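Section 4: Cleaning and Re-lacing Your Shoes

This section covers routine cleaning of the Galleck runner and the Galleck court shoe. For sole replacement, see Section 6. For shoes with the Flodidow reflective upper, read the caution after step 5 before you begin.

Before you start

You will need the soft brush and the stiff brush from the care kit, a bottle of Flodidow cleaner, two clean cloths, a bowl of cool water and a pair of shoe trees or some plain white paper. Do not use newspaper. The ink can transfer to a light-colored lining.

Work on a flat surface away from direct sun. Allow an evening for the job so that the shoes can dry overnight.

4.1 Removing laces and insoles

1. Loosen the laces from the top eyelet down. Do not pull both ends at once, as this can bend the metal tips.
2. Take the laces out completely. Check for frayed ends. Replacement laces are sold in pairs under part number 3920.
3. Lift the insole at the heel and slide it out. If it is glued, leave it in place and go to 4.2.

Note: On the court shoe, the left and right insoles are marked with a small L and R under the heel. Early pairs do not have this mark, so label them yourself in pencil.

4.2 Cleaning the upper

1. Brush off dry dirt with the soft brush. Work from the toe back.
2. Put two drops of cleaner on the damp brush. The cleaner foams, and more product will not clean better.
3. Scrub mesh panels in small circles. Use straight strokes on leather panels and follow the stitching.
4. Wipe away foam with a damp cloth before it dries.
5. Repeat on the tongue and the collar. Skip the printed size label.

CAUTION: Do not use the stiff brush on reflective or metallic panels. Scratches in the finish cannot be repaired and are not covered by the warranty.

CAUTION: Do not put the shoes in a washing machine or a dryer. Heat weakens the bond between the midsole and the air unit.

4.3 Washing the laces

Laces can be washed by hand in any clean, shallow plastic container. Cover them with cool water, add one drop of cleaner and leave them for 10 minutes. Squeeze them out, rinse until the water runs clear and lay them flat on a dry cloth.
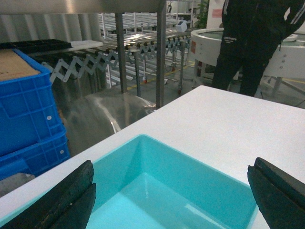

Rectangular plastic tray, turquoise.

Colored laces should be washed separately the first time. Red and navy laces may lose some dye. If the water is still tinted after a second rinse, keep those laces off white shoes.

4.4 Cleaning the midsole and outsole

1. Use the stiff brush on the rubber outsole only.
2. For the foam midsole, use a cloth and one drop of cleaner. Rub lightly.
3. Clear stones from the tread with a wooden toothpick. Metal tools can puncture the air unit.

Yellowing of a clear outsole is normal with age and does not affect wear. Bleach will make it worse.

4.5 Drying and re-lacing

1. Insert the shoe trees or fill the toe box with white paper.
2. Leave the shoes at room temperature until the lining feels dry. Change the paper if it gets damp.
3. Put the insoles back, heel last.
4. Start the laces at the bottom eyelets, passing both ends from the outside in. Keep the two ends even.
5. Stop one eyelet short of the top for a looser fit, or use all eyelets for running.

Note: If the tongue drifts to one side, pass the lace through the loop in the middle of the tongue before going on to the next pair of eyelets.

Warranty on stitching and eyelets runs for 365 days from the date of purchase. Keep the receipt and the box label. Claims go to the Inudport service desk, which is closed on Sunday.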